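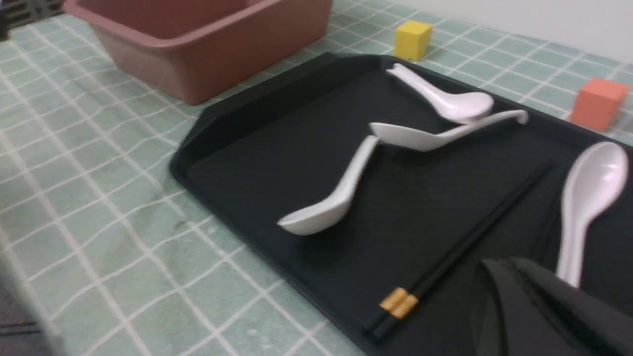

Soup night is back in January, and we need your spoons

17 Dec 2024

Good news for everybody who has been stopping me in the stairwell to ask: yes, the noodle soup nights are coming back to the Getier Street hall after the holidays! We have the hall, we have the big pots, and we have more broth recipes than one winter can hold. What we're short on is spoons. White ceramic soup spoons, to be exact, the kind with the deep bowl and the flat bottom that you can set down without it rolling all over the place.

I spent most of yesterday evening going through the cupboards with Bram Van Damme, and I came home smelling like old cardboard. We found plenty of bowls (139 of them, which is more than I remembered buying) and a drawer so full of chopsticks that it took both of us to get it open. The spoons were another story. After I set aside the ones with chips in the rim we had 45 good ones left. Last winter we were feeding more people than that by the second night, and I do not want to go back to handing out teaspoons. You can't drink broth off a teaspoon. Well, you can, but it takes until spring.

So if you have a few of these at home that you never use, please bring them over. They don't have to match. Some of ours are bright white and some are creamier, and a couple have handles with more of a hook at the end than the others, and once they're all out on the trays I like the mix. Plain white is easiest for us to replace, but if your grandmother's have a blue fish on the bottom I'm certainly not sending you home with them. Just put a dab of nail polish under the handle if you want them back at the end of the season.

Chipped ones we can't take, I'm afraid. A chip on the lip of a spoon is sharp, and we have a lot of little kids at the front tables. Metal spoons get hot fast in this kind of soup, so please keep those at home too.

The setup is going to change a bit this time, and I'm pretty excited about it. Last year everything was in one big tub by the door, and you dug around for what you needed while the line behind you got longer and longer (and you came out with three chopsticks, or at least I did). Now each table gets its own black serving tray with spoons and chopsticks on it, ready before you sit down. Bram tried it out at the fall supper and it worked so well that people asked where the line had gone. When a tray runs low, wave at whoever is wearing an apron and they'll bring you a fresh one.

The tablecloths are the wipe-clean ones, and a big thank you to Van Loon, the housewares store on the corner, for giving us a very nice price on the roll. I cut the lengths myself on my living room floor and they are mostly straight. If yours hangs lower on one side, try turning it around. If it still hangs lower, that's the one I cut last.

As for the food, we start with the chicken broth and thick wheat noodles, because that was the one everyone finished. There will be a mushroom broth with no meat in it every night, in its own pot with its own ladle, and please leave that ladle where it is! Bram is working on a spicy one with pickled greens. I had a taste yesterday and needed to sit down for a minute, but he says it will calm down once he gets the vinegar right. Chili oil goes on the side table, and so do the scallions. If anyone can spare a big jar of sesame seeds, we used up ours.

A few of you asked about the dishes. Yes, we still wash by hand, and yes, we still need people for it. Two at the sink and two drying is about right for one evening. The spoons take the longest, since the broth fat sticks in the bowl and you have to get your thumb in there with the sponge. We soak them first now, for 20 minutes in very hot water, and it helps a lot. Please don't stack them wet. They stick together, and that's how we ended up with half of the chipped ones last year.

You can drop spoons off at the hall in the box under the coat rack, any evening the lights are on. Wrap them in newspaper or a dish towel, please, and put your name on the bundle if you want it back. The door sticks in cold weather, so give it a good push with your shoulder before you decide we're closed. If you can't get out, leave me a note in the mailbox by the stairs and I'll come by and pick them up, and I'll probably stay for coffee if you offer.

A bowl is 2 dollars, same as last year, and kids eat free. Doors open at six and we serve until the pots are empty. The first date goes up on the board in the entryway as soon as the hall calendar for January is settled, and I'll post it on this page as well.

One more thing before I forget. Somebody left a gray wool scarf and a very good soup ladle behind at the fall supper. The scarf is on the hook by the kitchen door. The ladle I have been using at home, and I'll bring it back when you tell me it's yours.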